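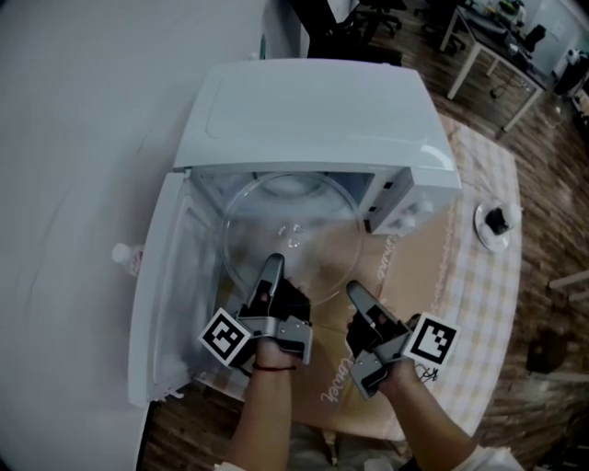 *A microwave oven with its door open. The round glass plate inside is called a turntable.*

# How Does a Microwave Heat Food?

A regular oven heats the air, and the hot air heats the food. A microwave oven works in a different way. It uses waves that you can't see or feel.

Microwaves belong to the same family as radio waves and light. A part called the magnetron makes them, and a metal tube guides them into the space where the food sits.

## Why water matters

Almost all food has water in it. Water is made of tiny pieces called molecules. When microwaves pass through food, the water molecules twist back and forth very quickly. They bump into whatever is next to them, and all that moving warms the food up.

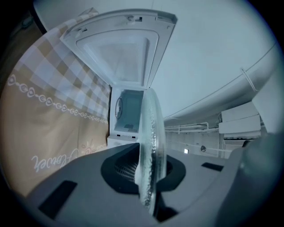
Dry things warm up much more slowly. A cracker has very little water, but soup has a lot. Fat and sugar can soak up microwaves too, so the jam inside a pastry may be much hotter than the crust. Let it cool before you bite.

## Hot spots and cold spots

Microwaves bounce off metal walls. Where the waves meet, they can add up and make a hot spot, or cancel out and leave a cold spot. Food that stays still would cook unevenly. A round glass plate like the one in the first photo turns the food through the hot and cold places. The inside walls may look white, like these, but there is metal under the paint.

## Staying safe

- Ask an adult before you use the microwave.
- Never put metal or foil inside.
- Never run it empty.
- Stir soup halfway through, then let it stand for 2 minutes.
- Use oven mitts. Hot food heats the bowl too. 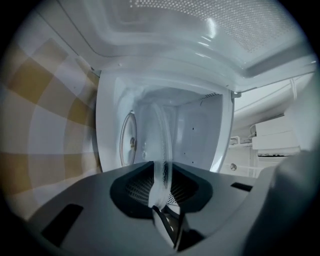

Microwave ovens come in many sizes, and the buttons or dials differ from one to the next. The main parts are the same in most of them. The white oven in these photos has a space for food, just as a big one in a restaurant does. If you aren't sure how yours works, ask a grown-up to show you.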